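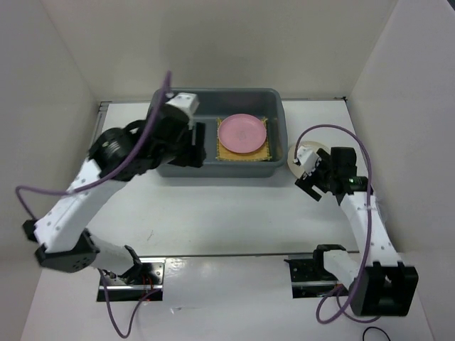 Speaker notes by the owner of Clullico Home Goods
Spring shopkeepers' meetup, March 15, 2026

Okay, hi everybody. (Wait for the chairs to stop scraping. Drink water.)

So I've got the slot right after lunch and I'm going to talk about color, and mostly about yellow, because yellow nearly sank my first shop and it's now the thing I sell the most of. If you came for the talk on sales tax, that's across the hall, and I won't be hurt!

Start with the Cairns story. When I opened on the main street in Cairns I painted everything white and stocked everything gray. Gray towels, gray mugs, gray candles. I'd read that gray was safe. People came in, said "oh, how calm," and walked right out again with their wallets shut. That went on until October, and then a box of mustard napkins turned up that I'd ordered by mistake (wrong line on the form, totally my fault). I didn't have the energy to send them back, so I stuck them in the window. They sold in 2 days. All 44 of them.

Pause here. Ask who has a "wrong box" story. Take one or two, keep it moving.

Now the useful part. Yellow is bossy. Put a lot of it in a room and it's all anybody can see, and it can go a bit sour under cold bulbs. So I use it small and I give it a friend. My favorite friend for it is pink. I know, I know, it sounds like a kid's birthday party. But a mustardy yellow with a plain pink plate on top looks warm and a little old-fashioned, and customers stop and touch it. Pale gray around the two of them is great, by the way, so all my gray stuff finally had a job.

Talk about the bulbs. Change your bulbs before you change your paint! When I moved over to the Vuvmont store I spent a whole weekend repainting one wall, hated it, repainted it, hated it again, and the trouble was the lights. Warm bulbs went in and the first color was fine. I still have the paint can and I still get mad looking at it.

If there's time, do the Elus line. Elus is our little house range, table linens mostly, and we started out with 5 colors. Everybody I asked wanted more choices. I gave them more and sales went flat, so we went back to the short list and they picked up again. I don't have a fancy theory for that. I think folks get tired standing in front of a shelf.

Homework for the room: pick one shelf, just one. Clear it off, take a picture with your phone, turn the picture black and white. If it's all the same mush, you need something darker or something lighter before you need another color. I do this every season and I'm still surprised by how mushy I let things get.

Budget question always comes up. Tell them $100. That got me cloth, bulbs and a few plates the first time, and I had change left for a sandwich.

Questions till they kick us out. Swatch cards are by the door, please take them, I don't want to carry them home.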